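Last updated: 17 December 2019

Two days at the Trarimau open house

I went to Trarimau in June, when the furnished houses on the hill were open to visitors. My wife and I are planning to redo our kitchen, and for two years we only looked at pictures in magazines. My colleague Veronica Mihăilă told me that in this place one can enter real rooms, open the drawers, and ask questions to the people who built them. So I took the bus and I stayed one night in the village.

The entrance was 2 euros, and for this you received a paper map and a pencil. The map was not very good. The house marked as the first one is in fact behind the parking lot, and I passed it without knowing. A lady at the gate, Safta Stoica, explained to me that everybody makes this mistake and that the new maps are at the printer.

I started with the Stoica house, which belongs to her cousins. It has a low ceiling and a big tiled stove, and the kitchen is behind the stove, in the warmest corner. They kept the old floor boards and only sanded them. I liked very much the window seat with storage under it. The lid is heavy, so if you have small children you should ask for a slow hinge.

The second house, called Coma, is more modern, and I spent most of my first day there. The guide was Vasilică Vasiliu, a carpenter, who speaks fast but answers everything. He let us sit on the chairs as long as we wanted. I asked him about black countertops, because my wife wants one and I am afraid of fingerprints. He said that a dark top shows water marks and crumbs more than a light one, and that a person who wants it must accept to wipe it often. He wipes his own one after every meal. I wrote this down for my wife, but I think she will not change her mind.

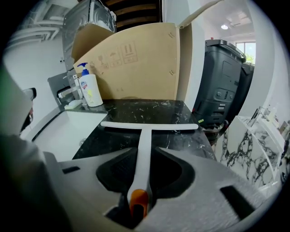
White squeegee on a black countertop.

In the evening I ate at the guesthouse of Gheorghița Pop. The soup was with beans and smoked meat, and the bread was still warm. There were visitors from other towns at the table, and we compared the prices we had been given for cabinets. One man had an offer for the same cabinets as ours, but 200 euros cheaper. I asked him for the phone number.

The next morning it rained, and I visited only the Climier workshop at the bottom of the hill. They make handles and hooks from brass and iron. Ovidiu Pîrvu showed us the wall with samples, 169 different handles, each with a little number under it. You can pull them and feel if they are comfortable. Some beautiful ones have a sharp edge on the inside, and you notice it only with your fingers. I bought two hooks for the hallway.

If you go, wear shoes that are easy to take off, for the reason that in the Stoica house you must leave them at the door. Bring cash also. The last bus leaves from the church and not from the parking lot, and the driver does not wait.

14 shares
3 comments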